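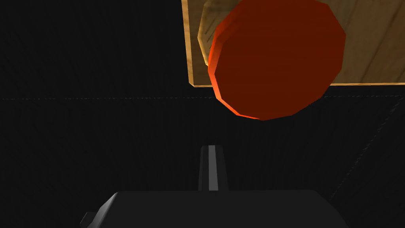

Wrist camera view, red cylinder above the gripper, Melunico sim

Policy scores well in one room layout and falls apart in the others. Is my eval wrong?

I'm trying to reproduce the household manipulation results from the Vornora paper before my group commits to the method. Two arms, simulated rooms, policy trained on teleoperated demos. We have 2,684 demos after filtering. I run 100 rollouts per layout, across 6 layouts.

In the layout the demos mostly came from, my numbers are close to the paper's. In the other layouts the policy reaches toward roughly the right area and then stalls, or closes on nothing. Training loss looks fine and so does validation loss.
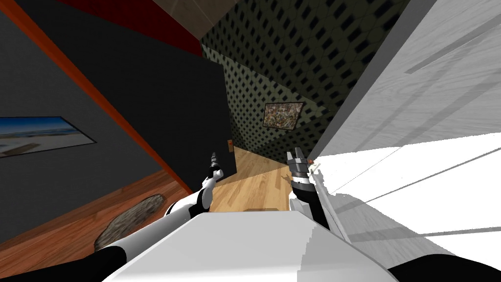

Things I have already checked: joint limits, action scaling, control rate, and the random seed for object placement. I also swapped the wall and floor textures in the layout that works, and the score dropped a bit but nothing like the gap I see between layouts. I'm on Melunico with the default renderer. The head camera and both wrist cameras feed the policy.

Has anyone got the paper's average to hold up across rooms? I don't want to write this up as a failed reproduction if I've set something up wrong.

2 answers

Answer 1 (accepted)

Your eval is probably okay. Check how you split the validation set first. If you split by time step, or even by episode, the same rooms end up on both sides and the loss tells you very little about a new layout. Hold out whole layouts and look at the loss again. Ours went up straight away when we did that.

Second, try blanking the head camera at test time in the good layout. If the score collapses, the policy is using the room to work out where it is and mostly ignoring the wrist views. We saw this with the Bielecka baseline too. Dropping the head camera at random during training helped us, although it cost a little in the original layout. Colour changes alone won't show the problem, as the furniture stays in the same spot.

Third, report each layout separately. The paper gives one average, and it's weighted by demos per layout (it's in the appendix, easy to miss). A plain average over our rooms came out well below theirs using their own checkpoint.
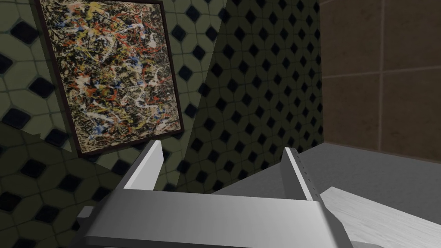 Senbridge wrote underneath that the weighting was fixed in a later version of the paper, and that the newer table has 7 layouts instead of 6, so make sure you're comparing against the right one. I haven't rerun anything against the new table.

One more thing on the stalling. Save the predicted action chunks and look at the ones right before it stops. Ours were tiny motions in alternating directions, and a lot of the demos had long pauses before the grasp. Trimming the pauses fixed some of it.

Answer 2

Had the same problem. Update Melunico, the old version had a bug with camera poses after a reset. Not sure which release fixed it. If that doesn't work just collect more demos in the other rooms.

Comment from the asker: I was already on the current release, so it wasn't that. Splitting by layout showed the gap in validation right away. Retraining with camera dropout now, will post the per-layout scores when it's done.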